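Cavstead Community Workshop
Shared Build Course: Robot Hands and Arms
Handout 4 – Fabric Covers, Finger Joints, and Wrist View Checks
Instructor: Mackenzie Robichaud
Issued January 14, 2025

Scope of this handout

This handout covers the work to be completed on the group build between the wiring session and the first supervised grasping exercise. It assumes that each participant has read Handouts 2 and 3 and has signed the power-up rules posted beside the tool cabinet. Participants who missed the wiring session should complete the make-up sheet before handling the hand or the arm.

The group build is referred to throughout as the Hevosstead. The name applies to the complete machine, including the controller. Where the notes say "the hand," they mean the finger assembly and its mounting plate only.

4.1 Purpose of the covers

A fabric cover keeps lint, hair, and filings away from the joints and cable runs. It also prevents loose cable from catching on a bench edge or on a sleeve. It does not protect a person from a pinch point, and it must never be treated as a guard. The pinch points marked on the drawing in Handout 2 remain pinch points after the cover has been fitted.

Covers for this build are cut from stretch fabric in two parts, one for the hand and one for the limb. Stretch fabric was selected after the August review, when the earlier non-stretch covers were found to pull tight at full bend and load the motors. The extra material needed for a full bend will gather into folds when the limb is straighter. Such folds are acceptable provided that they stay clear of every moving joint.

4.2 Fitting procedure

Switch off the supply at the wall and remove the key. Wait until the controller light is out. The participant who removed the key keeps it until the procedure is finished.

Inspect the cable run from the mounting plate upward. Each cable should have enough slack to allow a full bend without lifting its clip. Replace any clip that turns freely under a fingertip.

Slide the limb cover on from the narrow end and work it upward by hand. Do not pull on the hem, as the stitching will open. Settle the folds in the upper part and leave the lower sleeve as smooth as the fabric permits.

Fit the hand cover next. The lower edge should rest above the finger hinges, with the tips and hinge slots left exposed. A slightly uneven edge is of no concern. An edge that can slip into a hinge slot must be turned up and tacked.

Move each joint slowly by hand through its full range. Stop at any point where the fabric tightens, and mark the place with chalk. Marked places are adjusted by letting out the seam, never by cutting a slit.

4.3 Finger joints

The fingers are metal with dark rounded tips. Each one turns on a thin pin, and the pin can be inspected through the slot in the face of the finger. The pin should sit level and should not project from either side. A pin that has moved sideways will first show as a faint scraping sound and later as a finger that closes out of line with the others.

Finger tips are checked for looseness by turning them gently between thumb and forefinger. A loose tip is removed, cleaned, and refitted with the adhesive kept in the Tralari drawer. Allow the full curing time printed on the drawer card. Participants have in the past shortened this time, and the tips came away during the next session.

The fingers are not expected to look identical when relaxed. Small differences in angle are permitted under the build standard so long as the joints move freely. Record the resting position of each finger in the build log before any adjustment is made, so that the original setting can be recovered.

4.4 The view from the wrist

The small camera at the wrist looks outward past the hand. Much of its view is therefore taken up by the machine itself, and participants should learn to recognize these parts before attempting to judge the position of anything else. Dark fabric presents a particular difficulty: where two covers overlap, the boundary between them may be hard to find on the monitor.

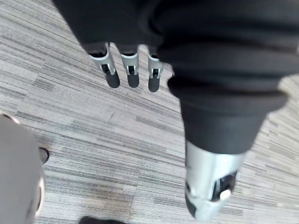

Figure 4-1. Wrist view over carpet tile: metal fingers with dark tips, and the covered limb with its silver joint housing at right.

Three matters should be noted from Figure 4-1. First, the covers on the hand and limb read as one continuous dark area at the top, and the line where one ends and the other begins cannot be relied on for alignment. Use the finger tips, which stand out well against the carpet.

Second, sharpness varies within a single view. The fingers and the carpet pattern near the center are fairly crisp, while the housing and the edges of the limb are slightly blurred. A participant who sees blur should not conclude at once that the lens needs adjustment. Blur may come from motion or from a part being very close to the lens. Compare several views taken with the machine at rest before touching the focus ring.

Third, bare metal returns strong highlights even under even lighting. The left side of the housing is an instance. Highlights of this kind can be mistaken by the tracking software for a marker, and the threshold exercise in Section 4.5 addresses the problem directly.

Striped flooring deserves separate mention. The carpet streaks run diagonally in this view owing to the viewing angle. They should not be used as a level reference. The seams between tiles are subtle and are equally unsuitable for measurement. When a reference line is required, lay the printed strip on the floor and secure it at both ends.

4.5 Threshold exercise

Participants work in pairs – one at the controller and one at the monitor. The participant at the monitor gives all spoken instructions, and the participant at the controller repeats each one before acting on it.

Begin with the brightness threshold at 55 and save a still view. Raise the setting in steps of 2 until the highlights on the metal are no longer marked by the software, then save a second view. Enter both settings in the log. Allow around 3 minutes for the picture to settle after any change to the room lights.

Repeat the exercise with the wrist turned to a new position. The two results will often differ. Where they do, adopt the higher setting and confirm that the finger tips can still be located on the monitor. If the tips are lost, return to the lower setting and note the conflict for discussion.

Pairs who finish early may read the appendix on the Guzmán method of joint marking, available in the blue binder. The method is optional for this build and will not be assessed.

4.6 Log entries required

Each pair submits one log page for this unit. The page must contain the condition of the cable clips, the resting position of each finger, the location of any chalk marks made during fitting, and both threshold settings. Sketches are welcome and may be made in pencil. Settings must be written in ink.

Entries such as "all fine" or "checked" will be returned. State what was examined and what was found. A pair that finds a fault will not lose credit for reporting it, including a fault introduced by the pair's own work.

4.7 Questions for written response

Explain why the procedure requires a tight seam to be let out and does not permit a slit. Refer to the hinge slots in your response.

Give two possible causes of blur at the edge of a nearby part and describe how you would distinguish between them using the equipment available in the workshop.

A tracking marker placed on a bare metal housing is found to drift whenever the room lights are changed. Suggest a better location and state what you would check before moving it.

Responses should not exceed one page and are due at the start of the next session. Leave them in the tray marked for this course. The fitting station will be open for one hour before that session for pairs who need to complete Section 4.2. Bring the log book and closed-toe shoes.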